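Equipment manager (Australian football)

An equipment manager, known in older club records as the property steward or "prop man", is the member of a football club's off-field staff responsible for the supply, maintenance and transport of playing gear. In semi-professional competitions the position is usually part-time and reports to the football operations manager.

Duties

The work falls into match-day and midweek duties. On match day the equipment manager lays out guernseys, shorts and socks by number, checks the pressure of the match balls and keeps replacement guernseys for the blood rule. Midweek duties consist of laundering, boot repair, stock control and the marking of training areas. Pre-season ordering generally closes in November.

At Vedbridge, a club with separate senior, reserves and under-age lists, the gear register holds 258 line items, of which 17 are classed as safety equipment. The latter group includes goalpost padding, mouthguard stock and tackle bags, and is inspected before the opening round.

History

Early clubs left players to supply and wash their own clothing. Central storage became usual once guernsey designs were standardised and clubs began to retain ownership of the garments. The Greenwood club built a dedicated property room beneath its grandstand, with a drying cupboard and 10 numbered bays – a layout later copied at Melluna. The annual laundry load for a club of this size is around 700 kilograms.

Electronic equipment

The role has widened to cover player tracking units, two-way radios, the interchange bench display and the desktop computers used to code match vision. Charging and labelling are normally done by the equipment manager, while repairs are referred to a technician. Dinis, a stock program used by several country leagues, records both clothing and electronic items under a single colour-coded register.

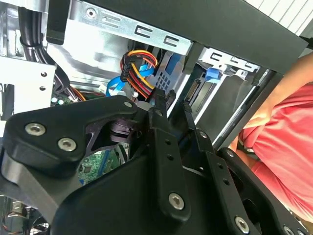
Open case of a desktop computer, with the drive area visible.

Qualifications

No formal licence is required. Most leagues ask for a working with children check, and some require a first aid certificate where the equipment manager also enters the field of play as a water carrier.

See also
Head trainer
Interchange steward
Team manager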